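FOR IMMEDIATE RELEASE

Plelov to offer Roy nightstand and wastebasket as a set from February

TONDDALE. Plelov, the furniture and home goods retailer, will sell its Roy nightstand together with a small wastebasket and a starter pack of liners from February. The set is meant for bedrooms, guest rooms and student rooms where floor space is short. It will be sold at the Tonddale store and by phone order.

The nightstand has been in the Plelov range for 9 months as a single item. Customers who bought it often came back for a basket to put beside it, and store staff were asked which size would fit next to the drawer without blocking it. The set answers that question with one basket in one size.

"People want somewhere to put a tissue, a receipt or the bag their new socks came in," said Rezaul Gunawardena, who manages the bedroom range at Plelov. "Most bedroom baskets are either too big for the space or so light that they slide around. We tried several next to the Roy and kept the one that stayed put."

The display area at Tonddale has been changed for the launch. The nightstand stands against a white wall at the point where a striped gray carpet meets a beige one, with a potted tree in a large white planter to the left.
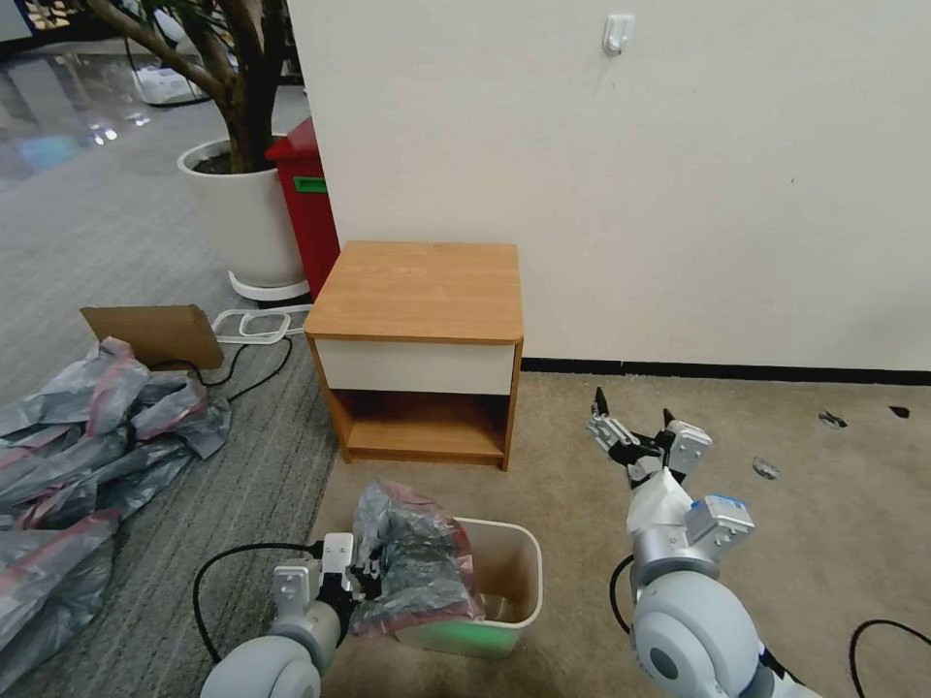 Release No. 17

The Roy has a wood-grain finish, a white drawer front and an open shelf underneath. The front corners of the top are rounded. Plelov has kept the shelf open on purpose. An earlier version had a door, and customers told the store they left it open most of the time.

The basket is rectangular, made of plastic and open at the top, with a rolled rim. It has no lid and no pedal. A liner can be folded over the rim or pushed down inside, and the basket is small enough to be lifted with one hand and carried to the kitchen. Plelov recommends emptying it whenever the larger household bin goes out.

Each set will include:

One Roy nightstand, with fittings and an assembly sheet
One wastebasket
One starter pack of clear liners
A printed card on sorting bags, film and cardboard at home

The assembly sheet has been rewritten. The old one ran to nine pages and used a single drawing for both side panels, and buyers regularly put the left panel on the right. The new one is four pages long and shows each panel separately. The drawer runners are now fitted before the parts are packed. Two people can put the nightstand together, though one person working on a carpet should have no trouble.

Customers who already own a Roy can buy the basket and liners without the nightstand. They should bring the order number from their receipt if they would like the new assembly sheet as well.

Bags and packaging

Plelov is also asking customers to think about what happens to bags after shopping. Soft plastic bags take up a lot of room once they are crumpled. A loose pile can cover a good part of a bedroom floor, and a bag left on top of a nightstand takes up most of the surface.

The advice on the printed card is short. Check each bag for small items and tags. Press the air out. Keep clean bags that can be used again in one place, and put torn ones in the wastebasket. Flatten cardboard and stand it apart from the plastic, where it can be picked up on the way out. Never put cardboard in a lined bedroom basket, as it fills the basket and splits the liner.

"We wrote the card after seeing how people clear up when they get new furniture home," Gunawardena said. "The bags end up on whatever flat surface is nearest. Usually that is the new furniture."

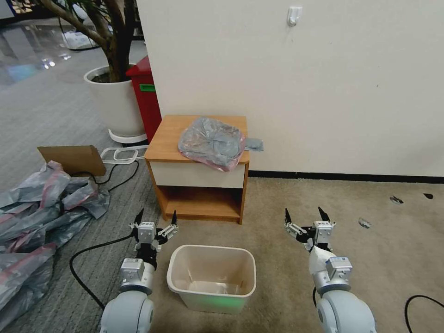 Bag return at the Tonddale store

From February, the Tonddale store will accept clean, dry plastic bags at the service desk. Bags from any shop may be returned. They will be passed to Pomum, a local collection firm, which already picks up flattened cardboard from the store's loading area each Wednesday.

Bags should be empty. Food packaging, bubble wrap and used bin liners cannot be accepted. Customers who have more than a couple of full bags to return are asked to use the side entrance, where there is room to park a cart.

There is no charge for returning bags and no purchase is needed. Plelov staff may refuse bags that are wet or soiled.

Placing the set in a room

The basket can stand in front of the nightstand or at its side. With the basket in front, the open shelf can still be reached from above. With the basket at the side, leave a gap so that the rim does not rub against the panel when the basket is lifted out.

On carpet, the nightstand should be pushed back as far as the baseboard. Where two carpets meet, as they do in the Tonddale display, check that all corners rest at the same height before loading the drawer. Felt pads are sold at the service desk for rooms where they do not.

Power cords should be run behind the furniture where possible and kept clear of the place where people step out of bed.

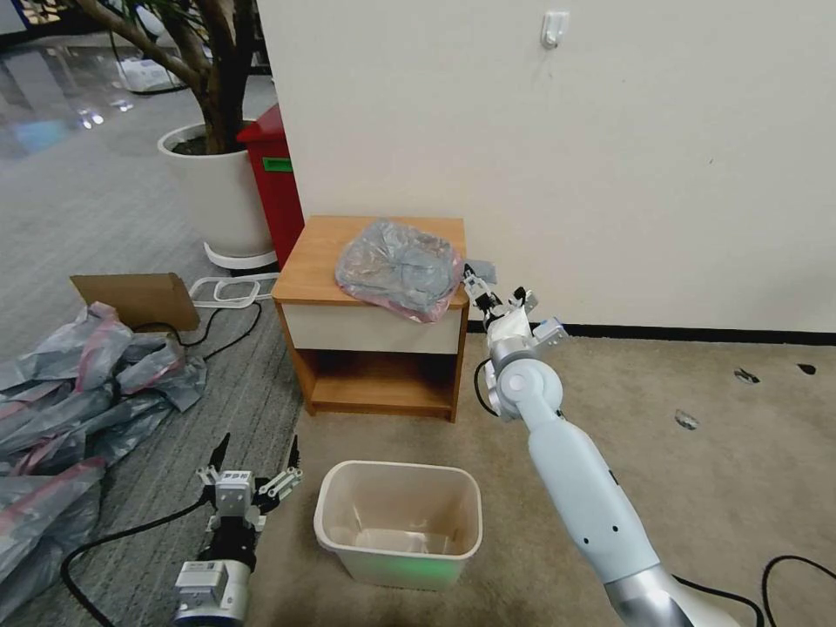
Availability

The Roy set will be on sale from February. Phone orders open at 9 a.m. on the first day of sale. The basket and liners will go on sale separately on the same day. Orders placed by phone can be collected in Tonddale or delivered within the usual Plelov delivery area. Delivery crews will take away cardboard packaging on request, provided it is flattened and ready when they leave.

Prices will be posted in the store and given to callers from the first day of sale.

About Plelov

Plelov sells furniture, storage and small home goods. The company has traded in Tonddale for 17 years.

Press contact

Rezaul Gunawardena, Bedroom Range, Plelov, Tonddale
Product samples for review are available on request from the press desk.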